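Spanos金物店の貸しアイロン帳を読む(その一 帳簿の構造と欠落について)
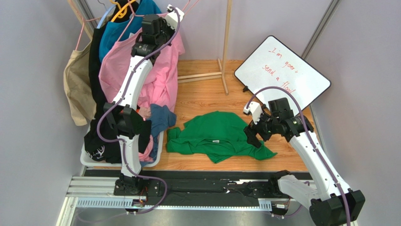
吊るされたピンクのシャツと床の緑のTシャツ、白いロボットアーム2台

Bititportの金物店Spanosが19世紀末につけていた貸し出し帳の、第二冊を通読した。対象はアイロンとその付属品で、記載は日付順に637行ある。以前から断片的に引用してきた史料だが、通しで読んだのは初めてになる。今回は帳簿の形式、品目の呼び方、重量の欄、返却欄の空白について書く。借り手の分析は次回に回す。

所在と利用した版

帳簿は全部で3冊が残っている。第一冊は水損がひどく、前半の紙が固着していて開けない。第二冊は表紙を欠くものの本文はほぼ完全で、第三冊は途中から石炭の掛売り帳に転用されている。貸しアイロンの記録として使えるのは実質的に第二冊だけである。

私が読んだのはBititportの図書館の複写と、Hollis Kasprzakによる翻刻を突き合わせたものである。翻刻は行番号つきの表で、判読できない箇所は角括弧、推定は疑問符で示されている。複写は白黒で濃淡の幅が狭く、薄い鉛筆書きがところどころ消えている。翻刻は原本から直接起こしたものなので、鉛筆書きについては翻刻に従い、インク書きについて両者が食い違う場合は複写を優先した。食い違いは多くない。大半は数字の7と1、それから略字の末尾の読みに関するものだった。

行番号はKasprzakのものをそのまま使う。原本に行番号はない。原本の丁付けは店側が鉛筆でつけたもので、途中で一度重複し、後ろのほうで一度飛んでいる。飛んでいる箇所に脱落はなく、前後の日付が連続しているので、単純な数え間違いと考えてよい。

帳簿の形式

既製の罫線帳簿である。見開きの左右を通して一行に使い、左ページに貸し出し、右ページに返却を書く。赤罫と青罫が引かれていて、赤罫は本来、金額欄の区切りに使うものだが、この帳簿では店側が赤罫を無視し、自分で鉛筆の縦線を足して欄を作っている。そのため金額が赤罫をまたいで書かれていることがあり、複写では桁の区切りと紛らわしい。

欄は左から順に、日付、借り手、品目、番号、預り金、右ページに移って返却日、差し引き、備考となる。見出しが書かれているのは最初の見開きだけで、以後は省略されている。途中から備考欄の一部が別の用途に使われるようになるが、見出しが更新されないので、何の欄なのかは内容から判断するしかない。

罫の数から計算すると、この型の帳簿は最大1000行を収められる。実際には月が替わるごとに一行または二行空けており、また後ろの数丁が白紙のまま残っているので、記載は先に挙げた行数で終わっている。白紙を残して第三冊に移った理由は書かれていない。第三冊の冒頭の日付は第二冊の末尾のすぐ後なので、時期の空白はない。

筆跡は少なくとも二種類ある。仮に甲、乙と呼ぶ。甲は右に傾いた細字で、品目を略さずに書き、預り金の端数まで記す。乙は直立した太字で、略字が多く、借り手の名を姓だけで済ませる。甲から乙への交替は一度きりではなく、数週間ごとに入れ替わる。交替の間隔に規則性は見つからなかった。甲が書いた貸し出しの返却を乙が記入している行も多く、同じ帳場に二人がいたか、日によって分担していたのだろう。どちらがSpanos家の人間であるかは分からない。

何を貸していたか

品目は大きく五つに分けられる。平アイロン、仕立屋用の重いアイロン、箱型アイロン、ひだ取りアイロン、それに台や火床などの付属品である。

平アイロンは鋳鉄の塊に把手をつけたもので、ストーブの上で加熱して使う。温度が下がれば使えなくなるから、通常は二個以上を交互に火にかける。帳簿でも一個だけの貸し出しは少なく、二個または三個を一組として書いた行が目につく。品目欄には単に「flats」とあり、個数は番号欄に番号を並べることで示される。個数を独立した欄で持たないのは帳簿としては不便で、集計するには番号を一つずつ拾わなければならない。乙は番号を続けて書く際に区切りを省く癖があり、二桁の番号が一つなのか一桁の番号が二つなのか決められない行が残った。

仕立屋用のアイロンは「goose」と書かれる。把手が鵞鳥の首のように曲がっていることからの呼び名で、英語圏では広く使われた語である。厚手の毛織物の縫い目を割り、形を決めるために重さを使う道具なので、家庭用のものとは重量の桁が違う。帳簿では預り金も高く、平アイロンの組より常に上に設定されている。貸し先は限られていて、同じ姓が繰り返し出てくる。

箱型アイロンは中空の本体に熱源を入れる形式である。熱源には、焼いた鉄塊を入れるものと、炭を入れるものがある。甲は前者を「box」、後者を「charcoal」と書き分けるが、乙はどちらも「box」と書いている。したがって乙の行では両者を区別できない。鉄塊を使う型なら替えの鉄塊が付属するはずで、備考欄に「slug」の語があれば前者と判断できる。逆は成り立たない。鉄塊の記載がない行を炭火式に数えるのは誤りで、翻刻に付された分類表はこの点でやや踏み込みすぎていると思う。

ひだ取りアイロンは、溝のある台と、それに噛み合う溝のある押し型からなる。品目名は「fluter」で、綴りは一定しない。貸し出しは季節に偏りがあり、6月に集中する。行事のための衣服の手入れと考えるのが自然だが、備考欄に用途を書いた行は一つもないので、季節の偏り以上のことはこの帳簿からは言えない。

付属品では、三脚の台が最も多い。熱いアイロンを置くためのもので、平アイロンと一緒に借り出されている。単独で借りた行も少しある。蜜蝋を「wax」として書いた行もあるが、消耗品なので返却欄には斜線が引かれている。貸し出し帳に販売が混ざっている例で、集計から除いた。

番号欄の二重性

今回いちばん時間がかかったのは番号欄である。

翻刻の凡例では、番号欄の数字は店がつけた管理番号とされている。しかし通して読むと、平アイロンの行では番号欄の数字が狭い範囲に集まっていて、しかも同じ日に同じ番号が別の借り手に貸し出されている。管理番号なら、返却前に同じ番号が別人に出ることはない。返却欄を見ると、先の貸し出しは数日後まで戻っていない。

平アイロンの上面には、鋳造時に数字が入れられていることが多い。これは大きさを示す数字で、おおむねポンド単位の重量に対応する。製造所によって基準が異なり、実際に量ると表示と合わないものも珍しくないが、使う側は数字で大小を選んでいた。番号欄に出てくる数字の範囲は、この鋳込み数字の範囲とよく合う。少なくとも平アイロンについては、番号欄は個体を示す番号ではなく大きさの表示を写したものと読むべきである。

一方、仕立屋用のアイロンの行では、番号欄の数字は重複しない。貸し出し中の番号が別人に出ることもない。数字の前に小さく「S」を添えた行があり、これはSpanosの頭文字だろう。高価で数の少ない品目には店の管理番号をつけ、安価で数の多い品目には鋳込み数字で済ませた、というのが私の解釈になる。

箱型アイロンは両方が混在している。甲の行には「S」つきの数字があり、乙の行には数字がないか、あっても「S」を欠く。乙が略しただけなのか、管理番号のない個体があったのかは決められない。ひだ取りアイロンの番号欄はほとんど空白である。

この読みに従うと、翻刻の末尾にある「個体別の貸し出し回数」の表は、平アイロンに関する部分が意味を失う。同じ大きさのアイロンの貸し出しを足し合わせたものになるからである。表の数字そのものは正確に数えられているので、見出しを「大きさ別の貸し出し回数」に直せばそのまま使える。Kasprzakには手紙でこの点を伝え、返事をもらった。番号の重複には気づいていたが、記入の誤りとして処理していたとのことだった。翻刻の改訂版では凡例を改めるそうである。

Grulleyの刻印

番号欄に文字が入っている行がいくつかある。「Gr.」または「Grul.」と書かれていて、鋳造所のGrulleyを指す。Grulleyは港の北側にあった小規模な鋳造所で、主な製品は船具とストーブの部品だった。アイロンを作っていたことは、この帳簿のほかには、図書館が持つ同所の価格表の一枚で確認できる。

価格表には平アイロンが大きさ別に並び、その下に箱型アイロンの替えの鉄塊がある。仕立屋用のアイロンは載っていない。帳簿でも「Gr.」の記載は平アイロンと鉄塊に限られていて、両者は整合する。

「Gr.」の記載がある行は甲の筆跡に偏る。乙はほとんど書かない。したがって記載の有無から、貸し出されたアイロンのうちどれだけがGrulley製だったかを推定することはできない。甲の行だけに限れば比率を出せるが、甲も常に書いていたわけではなく、備考欄に苦情の記録がある場合に書き添える傾向が見える。「Gr.、把手緩む」「Gr.、面荒れ」といった具合である。問題の起きたものについて製造元を控えていたのだとすると、この記載を品質の指標に使うのは危うい。問題のなかったGrulley製品は帳簿に名前が残らない。

面荒れというのは、底面が平滑でない状態を指す。鋳鉄のアイロンは底面を研磨して仕上げるが、錆が出たり、焦げた糊が付着したりすると布に引っかかる。備考欄には「rub'd」とした行が続いていて、返却後に店で磨き直したことが分かる。磨き賃が差し引き欄に立っている行と立っていない行があり、基準は読み取れない。同じ借り手でも差し引かれた時とそうでない時がある。

預り金と差し引き

貸し出しの料金の取り方は、次のようになっている。借り手は最初に預り金を置く。返却時に日数に応じた料金を差し引き、残りを返す。右ページの差し引き欄にはその料金が書かれる。預り金と差し引きの差額が返金になるが、返金額を書く欄はない。

日数の計算は一定していない。貸し出しの日を含める行と含めない行がある。甲は含めず、乙は含める傾向があるものの、例外もそれなりに出る。日曜を数えていないことは確実で、土曜に借りて月曜に返した行はいずれも最低料金になっている。

週単位の料金も存在した。帳簿に料金表は貼られていないが、六日を超えて借りた行の差し引き額が一定の値に揃うことから逆算できる。ただし揃うのは平アイロンと付属品だけで、仕立屋用のアイロンは長く借りても日数に比例した額のままである。常連の仕立屋には不利な設定に見えるが、該当する借り手の多くは差し引き欄に金額がなく「a/c」とだけ書かれている。掛けで処理し、別の帳簿に転記したということだろう。その別の帳簿は見つかっていない。

下宿屋のFavarの行は、すべて「a/c」になっている。Favarは平アイロンを三個組で定期的に借り、台も併せて借りている。間隔がほぼ一定で、借りた翌日には返っている。下宿屋なら自前のアイロンを持っていてよさそうなものだが、なぜ毎回借りたのかは分からない。量の多い日だけ不足を補っていた可能性はある。下宿屋の側の記録が出てこない限り、推測の域を出ない。

返却欄の空白

返却日の書かれていない行が184行ある。全体に対する割合としてはかなり高い。これをそのまま未返却と読むと、店はアイロンを大量に失い続けていたことになる。商売として成り立たない。

空白には少なくとも四通りの原因が考えられる。

一つ目は、実際に返却されなかった場合である。備考欄に「kept」または「dep. forf.」とある行がこれに当たる。後者は預り金の没収で、預り金の額が品物の売価に近ければ、事実上の販売と変わらない。価格表の額と比べると、Grulley製の平アイロンについては、預り金のほうがわずかに高い。店に損はない。

二つ目は、継続して借りた場合である。同じ借り手が同じ品目を続けて借りるとき、前の行の返却欄を空けたまま新しい行を立て、備考欄に「as bef.」と書いている。この場合、返却日は最後の行にだけ入る。乙の筆跡に多い。

三つ目は、掛けの借り手で返却の記入そのものを省いた場合である。別の帳簿で管理していれば、ここに返却日を書く必要は薄い。Favarの行でも、後半になると返却欄が空きはじめる。

四つ目は、単純な記入漏れである。返却欄が空いているのに差し引き欄に金額が入っている行がこれに当たる。料金を精算している以上、品物は戻っている。

この四通りに振り分けても、どれにも入らない行が残る。返却日も差し引きも備考もなく、掛けの印もない行である。こうした行は帳簿の終わりに近いところに集まっている。第三冊に繰り越されたと考えて第三冊の冒頭を見ると、繰り越しと思われる名前の一覧がある。だが一覧には品目が書かれておらず、姓だけなので、一対一の対応はつけられない。姓が一致したものを仮に繰り越しと見なす作業は進めているところで、結果は次回の表に入れる。

空白を集計から除外する処理は避けたほうがよい。除外すると、掛けの借り手と継続の借り手が系統的に抜け落ち、一見の客ばかりの帳簿に見えてしまう。以前この史料を引いて「利用は短期の単発が主だった」と書いた文章をいくつか見たが、平均日数の計算で返却日のある行だけを使っているためだと思われる。私自身も同じ計算をして、同じことを書いたことがある。該当の記事には注記を入れた。

紙と綴じについて

本題から外れるが、複写では分からない点をKasprzakから教わったので控えておく。

第二冊の表紙は失われたというより、外されている。綴じ糸の切り口が揃っていて、見返しの紙に糊の跡が残る。厚紙の表紙を別の用途に使ったらしい。第三冊の背には、色の異なる厚紙が当ててあるという。第二冊の表紙と同一かどうかは確認できていない。

右ページの下端に、丸い焦げ跡のある丁が一枚ある。複写では黒い点に見え、私は最初、インクの染みとして扱っていた。翻刻には「hole, burnt」とある。この穴のために一行の差し引き欄が読めない。金額は同じ借り手の前後の行から推定できるが、表では空欄にしてある。

押し葉が一枚挟まっていた丁もある。葉は別に保管されている。葉の形に薄く変色した部分があり、複写ではそこだけ文字の濃度が落ちて見える。読みに影響はない。

用語の訳について

品目名の訳語を次のように統一した。過去の記事では揺れがあったので、今後はこちらに合わせる。

flats 平アイロン
goose 仕立屋用アイロン(旧記事の「鵞鳥ごて」は使わない)
box 箱型アイロン
charcoal 炭火アイロン
slug 鉄塊(旧記事の「中子」は鋳造の用語と紛れるため改めた)
fluter ひだ取りアイロン
stand 台
dep. 預り金

「火熨斗」の語は使わない。日本の火熨斗は柄杓形の器に炭を入れるもので、構造が違う。炭火アイロンの訳に当てると、読む側が別の形を思い浮かべることになる。旧記事で一か所だけ使っていたので直した。

未解決の点

行番号の若いほうに、借り手の欄が「self」となっている行がある。店が自分で使った分だろうが、預り金が記入されている。自店に預り金を置く理由がない。店員個人の借用を「self」と書いたのかもしれない。筆跡は甲。

品目欄に「polisher」とある行の解釈も保留している。底面を丸く仕上げた、糊づけした襟や胸当ての艶出しに使うアイロンを指すのが普通だが、この店では底面を磨く道具を同じ語で呼んでいた可能性がある。預り金が極端に低いため、後者に傾いている。該当する行の備考欄はどれも空白で、決め手がない。

把手の着脱できる型が貸し出されていたかどうかも分からない。木製の把手を外して本体だけを加熱する型は、この時期には市場に出回っている。備考欄に「handle」の語が出る行はあるが、前後の略字が読めず、把手の紛失なのか、把手の別貸しなのかが区別できない。Kasprzakに原本の該当箇所を見てもらっているので、返事が来たら追記する。

集計表は2020年12月の時点の翻刻に基づく。翻刻が改訂された場合は行番号がずれる可能性があるため、引用の際は版を確認してほしい。表の中で疑問符を付けた数字は、乙の区切りのない番号を私の判断で分けたものである。判断の基準は、平アイロンの場合に限り、鋳込み数字としてありえない大きさになる読みを捨てる、というだけの単純なもので、両方の読みがありうる行では個数の少ないほうを採った。

次回は借り手を扱う。姓の綴りの揺れをどこまで同一人物としてまとめるかで結果が変わるので、先にまとめ方の一覧を載せ、そのあとに表を置く予定である。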